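From: Bujar Shehu
To: Penry Building Users list
Date: 29 Sep 2021
Subject: Re: [penry-users] Carpet tiles in the second floor rooms, clean or replace?

Dear all,

I answer to Stamatia's message and also to the two short ones that came after it. I am sorry for the delay, I wanted first to look at the floor myself in daylight.

Stamatia Economou wrote:
> We have had the quote from Hamia for replacing all the tiles
> in the long room. It is for 277 tiles and it does not include
> moving the furniture. Before I go back to them I would like to
> hear from people who use the room every day. Is the carpet
> really finished, or does it only need a proper clean? Huw says
> the tiles by the door are lifting. I have not seen this myself.
> Also, does anyone know if we still have spares from when the
> room was done?
>
> Stamatia

To the last question first: yes, we have spares. There are 14 in the cupboard behind the kitchen, still in the open carton, under the old blinds. They are from the same order, but they have never been walked on, so they will look darker for some time. Osian Hopkin told me that in the small office they solved this by taking worn tiles from under the cabinets and putting the new ones there, where the color does not matter. I think we could do the same.

About the door, Huw is right. Two tiles are lifting at the corner and one of them has lost its glue completely. I pressed it down with my shoe and it came up again. This should be repaired before anything else is decided, as people carry trays through there.

For the rest of the room I do not believe that the carpet is finished. The pile is flat on the path between the door and the windows, but it is not broken, and I found no holes. In July I cleaned a small part behind the plants with the Zidia powder that Barrett Zamora left us, brushing it in and leaving it for one night before the vacuum. The difference was bigger than I expected. I must say that the smell stayed for two days, so perhaps a Friday is better.
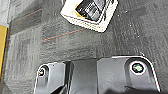
My own concern is the seams, and how a replaced tile will sit next to the old ones. With this mottled gray you do not notice much from standing height, but near the floor the joins show as soft lines between darker and lighter blocks, and the thin orange lines look already faded and a little interrupted in places. If we put a fresh tile in the middle of these, I am afraid the eye will go directly to it. The small pale bits on the surface are probably only lint, and I would not count them as damage when we speak with Hamia.

So my proposal is to glue the door tiles now, to ask for a price for cleaning only, and to keep the quote for next year. Nullari charged the floor below us around 800 for a deep clean, furniture moved and put back. I do not know if this price is still valid, and I do not know if it was with tax. Barrett, maybe you have the paper?

If somebody wants to see the spares, please ask me for the key and do not force the cupboard door, the hinge is weak.

With kind regards,
Bujar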